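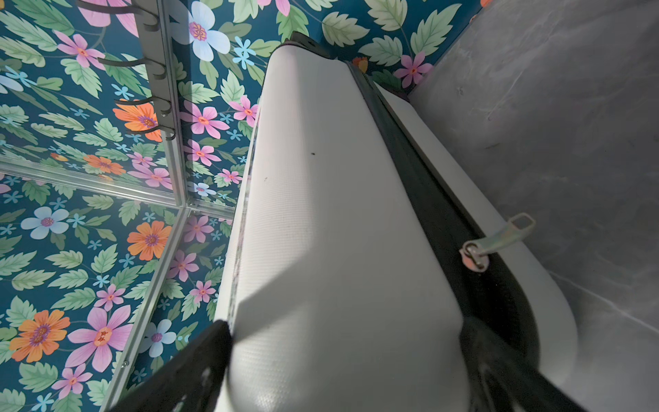
테클레 메콘넨 씨를 만난 것은 오후 4시가 조금 넘어서였습니다. 커피를 내려 주겠다며 한참 필터를 찾더니, 결국 없다면서 보리차를 들고 오셨어요. 드렌도(Drendow)에서 양팔 로봇의 동작 계획 소프트웨어를 맡은 지 이제 11개월째라고 합니다.

요즘 가장 오래 붙들고 있는 일이 무엇이냐고 여쭈었더니 망설임 없이 여행가방이라고 답하셨습니다. "가방은 참 성가신 물건이에요. 껍데기는 단단한데 지퍼는 흐물흐물하고, 손잡이를 잡으면 몸통이 같이 돌아가 버리거든요. 한쪽 팔이 잡고 다른 쪽 팔이 따라가면 되지 않느냐고들 하시는데, 그 '따라간다'는 말 안에 문제가 다 들어 있습니다."

그래서 팀이 만든 것이 아카노(Akano)라는 계획기입니다. 두 팔의 궤적을 따로 구한 다음 나중에 맞추는 대신, 처음부터 물체를 사이에 둔 하나의 사슬로 보고 함께 푼다고 해요. 계획을 한 번 갱신하는 데 96밀리초가 걸리는데, 메콘넨 씨는 이 숫자를 말하면서 조금 아쉬운 표정을 지었습니다. "더 줄이고 싶어요. 가방이 미끄러지기 시작하면 그 시간도 꽤 길거든요." 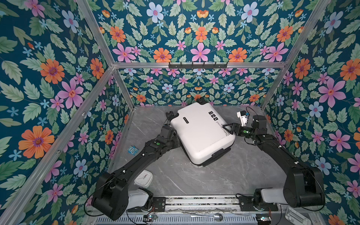

**드렌도 · 양팔 조작 소프트웨어팀**

이야기는 자연스럽게 인식 쪽으로 넘어갔습니다. 손목 카메라는 물체에 바짝 다가가니 지퍼 같은 작은 부분을 보기에 좋지만, 그만큼 전체를 놓치기 쉽다고 합니다. 고정 카메라는 그 반대이고요. 두 시점을 합치는 모듈은 탈레비(Talebi)라고 부르는데, 이름의 유래를 물으니 자기가 오기 전부터 그랬다며 웃으셨어요.

"예전에는 두 카메라의 의견이 다르면 평균을 냈어요. 그런데 지퍼 위치를 평균 내면 아무것도 없는 곳이 나옵니다(웃음). 지금은 거리에 따라 누구 말을 더 믿을지 정해 둡니다. 멀리 있을 때는 고정 카메라, 손끝이 가까워지면 손목 카메라 쪽으로 천천히 넘어가요. 갑자기 바꾸면 팔이 움찔하거든요."
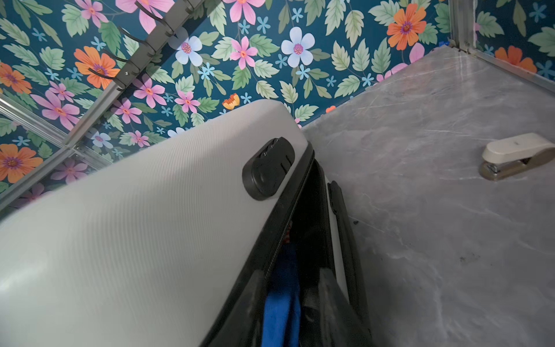
그 '움찔'을 잡는 데 꼬박 한 계절을 썼다고 합니다. 처음에는 제어기 이득을 의심해서 값을 이리저리 바꾸어 보았는데, 알고 보니 한쪽 카메라의 시각 동기화가 2프레임 밀려 있었다지요. 로그 재생 도구인 다스테스베르크(Dastesberg)를 제대로 만들어 쓰기 시작한 것도 그 무렵입니다. 카메라 영상과 관절 값, 계획기가 버린 후보 궤적까지 한 시간축에 올려놓고 앞뒤로 돌려 볼 수 있는 도구인데, 메콘넨 씨는 알고리즘 이야기보다 이 도구 이야기를 할 때 훨씬 신이 나 보였어요. "버린 궤적을 보는 게 제일 재미있어요. 왜 버렸는지 이해가 안 되면 거기 버그가 있습니다."

벽지와 바닥 무늬에 대해서도 여쭈어 보았습니다. 잎과 꽃이 빽빽한 배경에서는 윤곽을 찾는 코드가 금세 솔직해진다고 하시네요. 흰 가방은 그나마 나은 편이고, 정말 어려운 상대는 따로 있다고요.

"투명한 비닐이요. 뒤에 있는 것이 비치고, 표면은 빛을 반사하고, 안에 든 물건까지 보이니까 깊이 값이 제각각입니다. 그래서 요즘은 깊이를 억지로 하나로 정하지 않고 후보를 여러 개 들고 가다가, 손끝이 닿는 순간에 정리하는 방식을 시험하고 있어요."

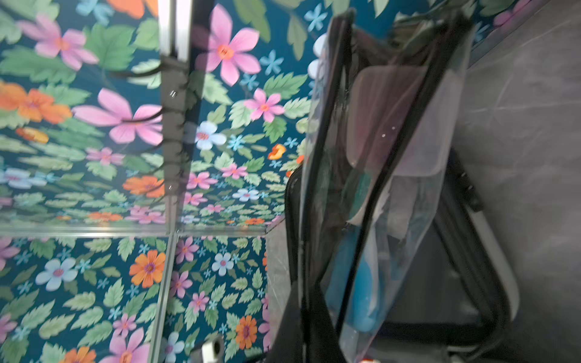
*손목 카메라로 본 투명 비닐 가방. 검은 테두리 안쪽으로 파란 물건이 비친다.*

이 방식은 10월에 나올 아카노 다음 판에 시험 기능으로 들어갈 예정이고, 기본값은 꺼진 상태라고 합니다. 팀에 새로 오는 분께 권하고 싶은 것이 있느냐는 물음에는 잠시 생각하다가 이렇게 답하셨어요. "첫 주에는 코드를 고치지 말고 로그만 보세요. 지루하면 저한테 오시고요. 보리차는 늘 있습니다."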